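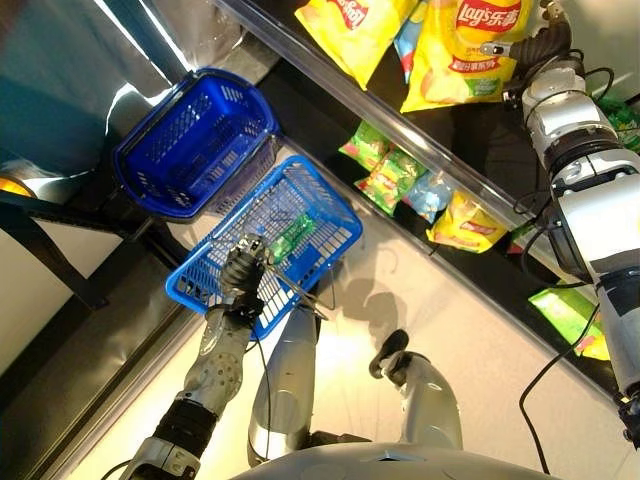
Madevholm Corner Store: progress report to the Trakstead Fund

Prepared by Svenja Kofler, May 5, 2023

Dear Omolara,

What a spring it has been! When I wrote to you in February we had a lease, a leaky back door and a lot of bare wall. Now we have a shop. The shelving is up along both sides, the price rail is on, and neighbors have started knocking on the glass to ask when they can come in.

Shelving and floor

Riku Sugawara finished the last of the display units two weeks ahead of plan. We bought them used from a grocery that was closing in Ilie, and they came with all their brackets except for one bay, which Riku rebuilt from spare parts. The aisles are wide enough for a wheelchair and a walker to pass each other. We tested this with two of our members and moved one unit over by a hand's width afterward.

The floor still needs one more coat of sealer near the entrance. That will happen on an evening before we start stocking the cold case.

Baskets

You asked in your last letter what we had decided on carts. We are going with hand baskets only, at least for the first year. They are blue plastic mesh with a wire handle, in two shades because we took what the supplier had left — a bright one and a deeper royal blue — and I like them better mixed. Crumbs and onion skins fall right through the slots, so washing them is a quick job with the hose. Shoppers can set one down on the floor beside the shelves and keep both hands free for choosing.

Hanan Atallah would like a stacking rack by the door and another at the register. We have priced one rack so far and will get a second quote.

Stocking

Dry goods come first, then packaged snacks and household items. Hanan has agreed terms with 11 local suppliers, and 4 of those will deliver weekly. Tatsuya Okabe has set up the Nekon inventory sheets and is entering products as they arrive. He found that our rice was listed under three different names, and we are very glad he caught it now.

Money

Spent since February on shelving, transport and fittings: $2,682. Remaining in the fittings budget: $1,474. The sealer and the racks will come out of that, and I expect to have a little left for better lighting over the produce table.

Still open

The sign permit has not come back from the city. I have called twice and will call again. We also need a decision from you on whether the rack purchase can go under fittings or should be listed as equipment.

Please come and see the place when you are next in town. Bring a shopping list!

Svenja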